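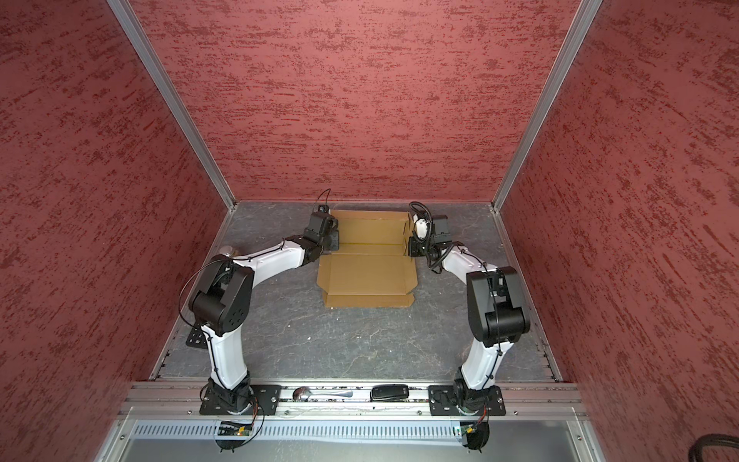

Fold-flat mailers: worth it over tape boxes?

barasa_g
Kalow wants me to switch to their tab-lock mailers. They say 36 percent less packing time, and I'd have to buy 1000 to get the price. Has anyone tested that? I smell a sales pitch.

JoyceW
Tested against what? Someone who has never held a tape gun? I got through 13 on Thursday before my thumbs gave up.

pendo_nz
Tab-locks are fine if you crease everything first. Most people skip that and then blame the box. Look at how one sits when it's opened out flat, with a corner bent up a little and the flaps and tab cut-outs all showing. I run a ruler down every fold before I even try a tab. 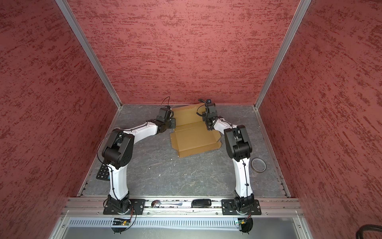 JoyceW
So the time you save on tape goes into creasing. Great deal. A flat blank like the one on that gray top, set at an angle with a flap toward the back wall, still has to be squared up before you fold it. Did Kalow time that part?

barasa_g
Their sheet doesn't say.

jhjeon
Disagree with Joyce. I've used the Hondden ones for 3 years and never precrease. What matters more is a hard top. Cardboard slides on some of them, though.
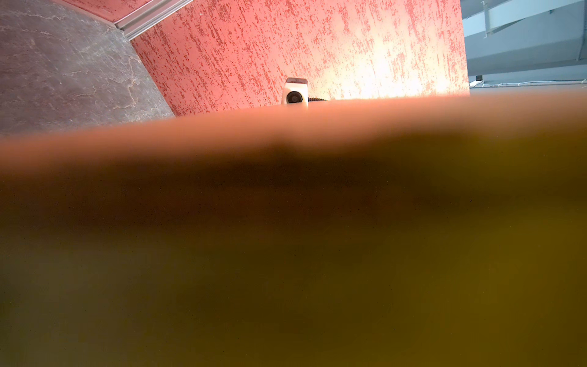
Gray veined surface, metal strip along the edge

pendo_nz
Hondden board is thinner. Try that with Kalow and get back to me.

barasa_g
Asking for ten samples. If they say no, I'm keeping the tape.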